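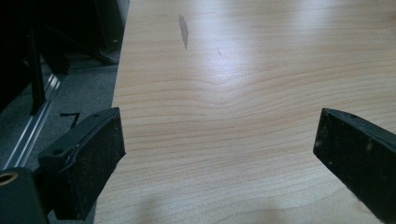
El poeta que no quería lectores de pie

Igor Oravec imprime sus libros en tiradas de 75 ejemplares y se enfada cuando se agotan. «Significa que he calculado mal», dice, y sirve más café sin preguntar. Lleva media vida escribiendo poemas sobre trámites: el cambio de titular del gas, la baja de una línea telefónica, la carta certificada que llega cuando uno está en la ducha. Su último cuaderno se titula Ventanilla y ocupa 44 páginas, de las cuales dos están en blanco porque, según el autor, «ahí se espera».

El cuaderno lo publica Drindcombe, una editorial tan pequeña que su domicilio social y su almacén son el mismo armario. La fundó Natália Krajčí después de trabajar una temporada larga en Pešek, una distribuidora de libros de texto donde aprendió, cuenta, todo lo que se puede saber sobre palés. De poesía no aprendió nada, y lo considera una ventaja. Elige los manuscritos leyéndolos en el autobús. Si se pasa de parada, los publica. Si se baja antes de tiempo, también escribe al autor, pero la carta es más corta.

Con Oravec se pasó de parada y acabó en las cocheras. Tuvo que volver andando, con lluvia, y llegó a casa decidida a publicarle y a no perdonárselo. Desde entonces mantienen una relación profesional basada en correos electrónicos muy largos sobre comas. Él las quiere fuera. Ella las devuelve a su sitio durante la noche, como quien guarda los juguetes de un niño. En Ventanilla quedan 27, y los dos aseguran haber ganado.

La poesía de pequeño formato vive un momento curioso. Se venden cuadernos grapados, pliegos, desplegables, poemas metidos en cajas de cerillas y hasta una colección en sobres de azúcar que nadie se atreve a abrir por miedo a devaluarla. En las ferias, los puestos de autoedición ocupan ya el pasillo bueno, el que no está junto a los baños. El público se acerca, toca el papel, dice «qué bonito» y pregunta si hay bolsas. Alguno compra.

Oravec asiste a estas ferias con una norma propia: no firma a nadie que esté de pie. Lleva una silla plegable y obliga al lector a sentarse mientras él busca el bolígrafo, operación que puede durar bastante. «La gente lee poesía de pie, en las librerías, para no comprarla», se queja. «Dos versos aquí, tres allá. Es como comer aceitunas en un supermercado». La silla le ha dado cierta fama y un problema de espalda, porque pesa lo suyo y él no tiene coche.

En mayo la silla viajó hasta Dotilmont, el encuentro de microedición que se celebra en un antiguo almacén de grano y donde todo, también los poetas, acaba cubierto de un polvillo amarillento. Allí se presentó Ventanilla. El acto consistió en repartir números y hacer esperar a los asistentes, a los que se llamaba de uno en uno para leerles un único poema en voz baja. Hubo quien lloró. Hubo quien se fue a mitad de la cola y volvió con un bocadillo. Una señora exigió hablar con el responsable, y Oravec, encantado, la mandó a otra ventanilla.

El poema más comentado de la noche fue «Fotocopia compulsada», que cabe en una servilleta:

Traigo el original
y una copia de mí.
Me han dicho
que vale la copia.

No es Petrarca, pero en la sala se oyó ese ruidito por la nariz que los poetas humorísticos cobran como si fuera un aplauso. Krajčí, sentada al fondo con la caja del dinero en las rodillas, calcula que ese ruidito equivale a medio ejemplar vendido.

Lo que distingue a Oravec de otros autores graciosos es que sus poemas no acaban en el chiste. Después viene un verso de más, algo torpe, que estropea la risa. En «Domiciliación», una enumeración de recibos muy divertida, el último es el del teléfono de la madre, que sigue llegando. En «Horario de verano», el funcionario cierra la persiana y se queda dentro. Pedí al autor que me hablara de esos finales y me enseñó la silla plegable, que tiene una bisagra nueva.

Drindcombe prepara ahora una segunda edición que no será igual que la primera, porque la imprenta de siempre, Ellberg, ha dejado de servir el papel gris que imitaba el de los formularios. Krajčí ha encontrado otro más blanco. Oravec lo considera una traición y ha mandado un escrito por triplicado. Ella le ha contestado que le falta un sello.

Entretanto, él escribe un libro nuevo sobre ascensores. Lleva unos 44 poemas y calcula que le sobran casi todos. Los que se queden irán impresos en vertical, en una tira estrecha que habrá que leer subiendo, desde el último verso hasta el primero. La editora ya ha hecho la prueba en el autobús. Se mareó en la segunda curva y todavía no ha decidido si eso cuenta como pasarse de parada.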